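Home Stories Poems Back Issues Submit About

The Red Shirt
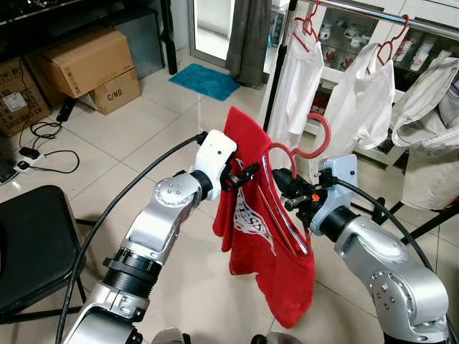
The red shirt going on its hanger, with the whites already up.

The apartment in Benirby came with the rack. It stood where the table should have gone, and when I moved in I meant to get rid of it. That was 14 years ago. My sister stayed with me the last two weeks of July, after she sold the house, and most of what we did together in that time was laundry.

She had brought everything in garbage bags. She said she hadn't washed any of it before she left because the machine was already sold. The man who bought it had come early, while she was still eating breakfast, and she had helped him carry it to his truck.

So we did a load each morning and a load each night. The machine was in the basement and took tokens. I carried the basket down and she carried it up, because her knees were worse going down.

She had a rule that whites went up first. Our mother had the same rule and never gave a reason for it. The white top went on one hanger and the white T-shirt on the next one. All her hangers were red plastic. She had bought them at Drekura when it closed, a whole carton, and they had outlived the store and the marriage.

The red shirt was near the bottom of the third bag.

"I thought he took this," she said.

She held it by the shoulders. It was her son's from the year he worked at the warehouse in Rernia and played on their team. They had lost nearly every game. He lived 1,790 miles away now and called when he remembered to, and when he called he talked about his car.

"Do you want to send it to him?" I said.

"It wouldn't fit him."

"He might want it anyway."

She turned it around and looked at the back, then at the front again. The letters had held up pretty well. She put it in with the darks, and I didn't say anything about the temperature, though I would have used cold.

When it came up from the basement it had to go on the rack like everything else. A hanger should go in from the bottom of a shirt so the neck doesn't stretch. I knew that and she knew that. She told me anyway, and I said okay.

From the rack you could see the cabinet with my figurines in it. She had never liked them. The first night she had stood in front of the glass with her coat on and asked how many there were, and I told her 93. She asked what I dusted them with. I said a paintbrush. She nodded like a person getting directions she wasn't going to follow.

But on the day of the red shirt she opened the cabinet door and moved one of them a little to the left, away from its neighbor.

"They were touching," she said.

"They're allowed to touch."

"It'll chip."

She closed the door. Down the hall the neighbor, old Kalniņš, was running his vacuum, and we waited until he quit.

"I got 680 dollars for the dining set," she said. "He wanted it for six."

"That's a good price."

"It was a good table."

She went over and felt the hem of the shirt, then the sleeve. She said it would be dry by morning if I left the window open. I left the window open.

In the morning she folded it in thirds, the way they do in stores, and asked me if I had a box.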